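Zonitz says its new planner learns from the hand. The numbers are thin

7 August 2021

Zonitz has put out version 3 of Plirnance, its motion planning software for two-handed work, and the claims are big. The company says the planner can pick up a new tabletop job from recorded human demonstrations in an afternoon, with no one writing code for the job itself.

We have heard that before. The last release promised much the same and shipped with a stacking demo that fell apart when the lighting changed. Zonitz says the perception side has been rewritten since then and that the planner no longer needs a fixed starting position for each object.

The training set is on the small side. According to the release notes, the cup stacking skill was built from 2,340 demonstrations recorded over 14 days in July at the company's Waswood lab. People do the job with hand-held grippers, and the software turns the recordings into paths a robot arm can follow. Zonitz calls this "natural teaching." It is still a person doing the task again and again on the same kind of table with the same kind of paper cup.
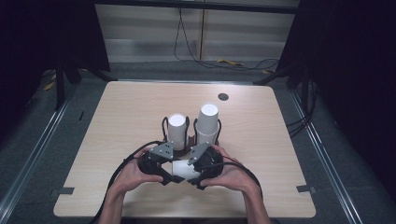 What the test shows

Zonitz reports over 1,000 test runs on its own arms. It does not say how many of those used cups or tables that were missing from the training recordings, and that is the figure a buyer would want first. A success rate is given only for "standard conditions," a term the notes never define.

The failure handling is also vague. When the planner loses track of a cup it is supposed to stop, look again and replan. The log viewer that comes with the release records a replan as part of a normal run, so a job that took five tries looks the same in the summary as one that took a single try. You have to open the raw log to tell them apart.

There are some useful changes. The calibration tool now runs from the command line, recordings can be trimmed without exporting them first, and the planner will refuse a path that brings the two grippers too close together. Users had been asking for that last one for a long time.

Hamann, which sells a competing planner, has let outside labs run its software on their own objects and publish what they find. Zonitz has not offered the same. A company statement said outside testing is "under review" and gave no date.

Plirnance 3 is available now to existing license holders. Pricing for new customers has not been announced.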